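How to Write Handling Rules for Gripper Recording Sessions (and Which Ones to Skip)

Most rule sheets for hand-held gripper work are too long. I have read plenty of them, and I wrote two of the bad ones myself. They tell you to "handle objects with care" and "ensure consistent motion," and then two people sit down with the same sheet and record the same task in ways that have almost nothing in common.

This page covers how we write and test the rules at Skoris, using one small task: picking up a single tissue with two grippers. Tissue is a good place to start. It weighs nothing, it tears, it never has the same shape twice, and it makes fun of any rule that was written with blocks and cups in mind.

I'm assuming you already have working hardware and people who know how to hold it.

Before you start

You need a task sentence, a blank page, two operators who haven't talked to each other about the task, and an afternoon. You do not need a template. The one that gets passed around most in our office has 66 rules in it, and when Letay Negash went through our back catalog she could find evidence that operators followed 3 of them on a regular basis. The rest were decoration.

Step 1. Write the task as one sentence with an end state

Bad: "Manipulate the tissue using both grippers."

Better: "Lift one tissue clear of the table with the right gripper, bring the left gripper to a free edge, and hold both for a slow count of two."

The bad one sounds more official. It also can't be failed, so it can't be checked. If a reviewer can't say yes or no from the recording alone, rewrite the sentence.

Watch out for words like "gently" and "naturally." I have never seen either one change what an operator did. If you mean slow, say slow and give a count. If you mean the pads should close only as far as needed to hold, say that.

Step 2. Decide what counts as a grasp

This is where people argue, so have the argument early. With a rigid object, the grasp is easy to call. With tissue, the pads can meet on a fold, on a single layer, or on a bunched-up middle, and all three look like success for a moment.

Our rule reads: "Both pads in contact with tissue on facing sides, tissue extending visibly beyond the pads in at least one direction." It is ugly, but two reviewers working apart came to the same answer with it far more often than they did with "secure grasp."

Note what the rule leaves out. It says nothing about where on the tissue you pinch. Early drafts called for a corner pinch. Corners on a crumpled tissue are a matter of opinion, and operators wasted time hunting for one.
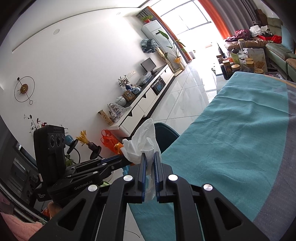 Tissue held between the finger pads, second gripper coming in from the left.

A grasp like this passes. There is material standing up above the fingers and a strip hanging down between the jaws. Under the old corner rule it would have started a debate. I don't think that debate was ever worth having.

Step 3. Set the approach rule for the second gripper

Two-gripper tasks go wrong on the approach. The second tool comes in fast, bumps the first, and the operator corrects for it without noticing. Later you have a pile of recordings with a little flinch in the middle.

Write three things down:

Which side it comes from. We say "from the operator's own side, never crossing over."

Where it pauses. Pick a spot short of the object. We use a hand's width.

What happens on contact between tools. Ours: stop, open both, start over. No saves.

The "no saves" rule is unpopular. Operators are proud of their saves, and some of them are quite good. Asnakech Tekleab made the case that a recovered bump is useful material, and she may be right for some projects. If you want recoveries, though, record them as their own task with their own sentence. Mixing them in under a label that says "clean handoff" is just mislabeling.

Step 4. Write the surroundings rule, and keep it short

I'm most doubtful about this part of the usual advice. Many guides want a bare table, a plain backdrop, and fixed lighting. That makes for tidy recordings. Whether it makes for useful ones depends on where the thing is supposed to work, and homes have curtains, jars, houseplants, and bright windows.

What we ask for:

The working area within reach of both grippers holds only what the task needs.

A cloth on the table is fine. Creases are fine. Don't smooth it between takes unless it is in the way of the object.

Everything past the working area stays as it was when you got there. Do not tidy a shelf. Do not stage one, either.

A strong window in view is allowed, but write it in the notes.

Flarkach publishes a guide for its own crews that goes the other way, with a full page on backdrops. I've used it. Setup took longer than recording did, and I couldn't find anyone who could show me what we got for it. If you have evidence, use it. If your only reason is that the footage looks neater, drop the rule.

Step 5. Write the stop rules

Keep these separate from the quality rules and put them at the top of the printed sheet, in larger type. Quality rules can be bent. These can't.

Stop if fingers other than the ones working the handle come near the jaws.

Stop if a pivot sticks, clicks, or feels loose. Tag the tool and swap it.

Stop if the operator's wrist hurts. Do not ask them to finish the batch.

Stop if a person who hasn't agreed to be recorded walks into view. Delete the take. Do not crop it.

Someone will suggest adding "use common sense." Leave it out. It gives you somebody to blame later and tells the operator nothing now.

Step 6. Test the sheet on two people

Give the sheet to your two operators separately. Don't explain anything. Have each record ten takes, then swap the recordings and have each one score the other's.

Every disagreement points at a rule. Sometimes the rule is vague. Sometimes it is clear and wrong. Once in a while it is fine and the person didn't read it, but I'd look hard at the other two before settling on that one. Blaming the reader is how you end up with 66 rules.

When we did this for the tissue task in September, most of the fights were over the end of the take. Our sentence said "hold for a slow count of two" and didn't say what came next. One operator dropped the tissue. The other set it down and patted it flat with the jaws, which took longer than the pickup. We added: "Open both grippers and let the tissue fall." Problem gone.

Step 7. Cut

Take the sheet and try to remove a third of it. For each rule, ask what you would do with a take that broke it. If you'd keep the take anyway, you have a preference and it belongs in the training talk, if anywhere.

We ran this on an older project, code name Huamán, after the fact. There were 2359 takes in the set. Reviewers had flagged 493 of them for some rule violation, and nearly all the flagged takes were kept and used. I asked what the flags had been for. The answer was that the sheet said to flag them.

Common objections

"A standard would settle this." Maybe. I'm in favor of shared definitions, especially for grasp and release. But the drafts I've seen go into great detail about file naming and go quiet when it comes to what a correct take looks like. File naming is the easy part.

"Software can score it." We tried Urix, our in-house checker, on the tissue task. It was good at catching takes that were too short. It was poor at telling a pinch from a near miss, and thin white material gave it fits. We still run it as a first pass. I wouldn't let it reject anything by itself.

"Experienced operators don't need rules." They need fewer. They also drift. Give an experienced operator the ten-take test from Step 6 every so often and compare it with their first set.

What the finished sheet looks like

Ours for the tissue task is one side of one page. Stop rules at the top, then the task sentence, the grasp definition, the approach rule, the surroundings rule, and the ending. There's a blank box at the bottom marked "What this sheet got wrong," and operators fill it in more often than I'd like.

If yours runs onto a second page, go back to Step 7.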